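November 11, 2018. Modar notebook, royalty side

Back on the splits again. I'd promised myself a quiet day of tidying up the producer statements, and then the September file from the distributor landed with 2,895 lines in it and 456 of those had no producer credit at all! Blank column, just commas. So that was my morning gone (and most of the biscuits).

Quick recap for anyone reading over my shoulder: Modar takes the monthly streaming report, matches each line to a track by its recording code, then shares the money out according to whatever split sheet the artist and producer signed. Lovely when both halves exist. The trouble is that a lot of the beats on the Alva catalogue were leased before anyone wrote a split sheet, so we've got the track and the plays and the pennies, and no idea who gets the pennies.

I tried matching on title first, which was daft of me. There are six songs called "Home" in there, and three of them are by the same chap in slightly different spellings. Then title plus duration, which was much better, though remixes still sneak through because the radio edit of one is the same length as the album cut of another. I've left that running with a tolerance of a second and I'm putting anything doubtful in the holding pot until we hear from the label.
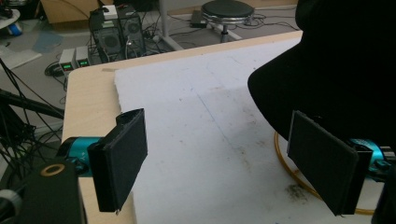
Macarena Valdebenito reckons the holding pot is the wrong way round, and that we ought to pay the artist's share straight off and hold back only the producer's slice, as the artist isn't in dispute and shouldn't wait on our paperwork. Fair point, and I'd not thought of it like that! It does mean the statement needs two lines per track where it now has one, and the rounding gets fiddly on tracks earning next to nothing.

Had a go at it after lunch on the Plurthorpe singles. Totals agree to the penny on all but one, and that one has a split sheet adding up to 105 per cent, so it's hardly the code's fault. I've written to Usha to ask which version was signed.

Still to do: the Umance remixes, the currency column (why is it text??), and find out if Sumathi has the old lease emails.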